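Flovis combi keeps losing pressure, refills don't last
Ticket status: reopened
Last updated: Thursday, 16:40

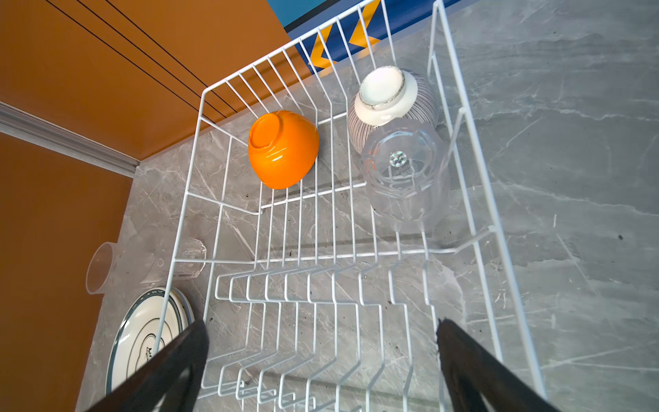 Is it safe to keep topping the boiler up every few days?

Topping it up won't hurt anyone, but each refill puts fresh water into the radiators, and fresh water brings air and rust with it. Find the leak first.

Opened by Vasco Sequeira

The gauge was at 1.4 on Sunday night. By breakfast on Tuesday it was at 0.6 and the boiler had locked out. I've topped it up through the filling loop under the worktop, to the left of the sink, and it has happened again since. No damp patches, no drips on the hall carpet, nothing on the kitchen ceiling.

Shenoy serviced it in March and charged me 281 for the pleasure. Their man said the pressure "settles" after a service. It has had long enough to settle.

Reply from Hortensia Cisternas, support

Sorry to hear this. Please bleed all radiators, starting downstairs, and top up to 1.5. In most homes this clears the problem.

Vasco Sequeira

Did that. Two of them hissed, the rest gave water straight away. It held for a day and a half and then dropped as before. I'd like to know what "most homes" is based on. Bleeding radiators lets pressure out, so I can't see how it was ever going to cure a loss of pressure.

Reply from Balakrishnan Bhat, technical

Fair point. Two things to try:

Close the flow and return valves under the boiler overnight with it switched off. If the gauge still falls, the fault is inside the boiler. If it holds, look at the pipework.

Tie a freezer bag over the end of the copper pipe that comes out through the outside wall. Water in the bag means the relief valve is passing.

Vasco Sequeira

Valves closed at 22:20, gauge at 1.5. At seven it read 1.1. Bag had a good eggcupful in it. So much for settling.

The Milero leak sealer Shenoy sold me is still in its bottle – I don't trust anything that claims to mend a pipe it can't find.

Reply from Balakrishnan Bhat

Please leave it there. Sounds like a flat expansion vessel, and the relief valve may not have reseated. Sudheer Pillai from Volach can recharge the vessel and change the valve in one visit. Do not close the ticket until it has held for a week.

Vasco Sequeira

Booked. I'll believe it when the needle stays put.

14 comments · 3 shares
We use cookies to improve your support experience. Accept / Manage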